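Chapter 8
What a Simulated Table Can and Cannot Teach

Most student robotics projects now begin on a screen. The reasons are easy to list. A simulated arm costs nothing to crash, a whole class can use it at once, and a mistake can be undone with one key. These are good reasons, and this book has relied on them for seven chapters. They are also the reasons a sales brochure gives, and you should treat them with the same care.

The project followed in this chapter came out of the Girnholm robotics club. Two students, Do-yoon Yeo and Rochelle McAlister, set out to write a program that would move a simulated arm to objects on a round table and pick them up. They named the project Sunder. Their first report, handed in during May, claimed success in 200 of 200 runs. Their adviser sent it back with one question written in the margin: "Success at what?"

It was a fair question. The program counted a run as a success when the gripper reached a set distance from its target and closed. Whether the object came up off the table was never checked. When the students added that check and ran the program 800 times, the score fell sharply, and the second report is much more useful than the first.

Consider what the arm has to work with. A rock has no flat sides for two fingers to press on. A candle in a holder can be gripped by the candle or by the holder, and a program that treats the pair as one solid piece will not know the difference. Thin objects lying on the tabletop leave very little room for a fingertip underneath. 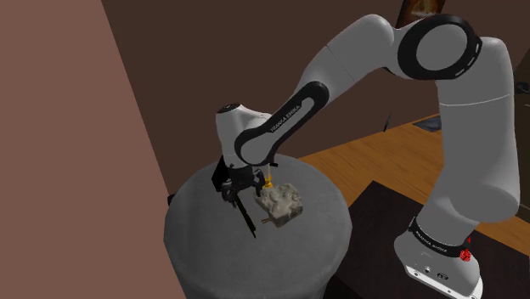
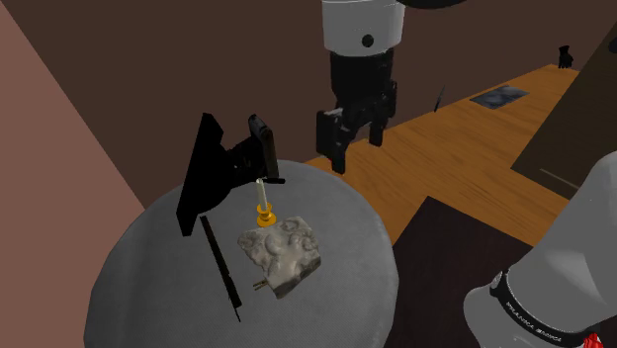

Figure 8.1. Two views of the simulated table, with the arm's black gripper, the rock and the golden-yellow candle holder.

It is tempting to look at pictures like these and conclude that the hard part is finished. The arm has the right shape and the table has a believable surface. But a good-looking rock may be stored in the software as a plain rounded lump, and its weight and friction are numbers that somebody typed in. The students found that they had left the friction at its starting value for every object. Wax, metal and stone were all equally slippery. No picture would have shown them that.

The second report also dropped the phrase "ready for a real robot." We think that was the best edit in it. Nothing in the project had been tested on a real arm, and the students had no measurements from one to compare with.

In this chapter you will learn to write a success test before you write the motion program, to find the hidden settings in a simulated object, and to report failed runs along with good ones. You will need the grasping program you finished in Chapter 7. Keep your old scores, even if you are proud of them. Section 8.1 starts by asking you to work out what they measured.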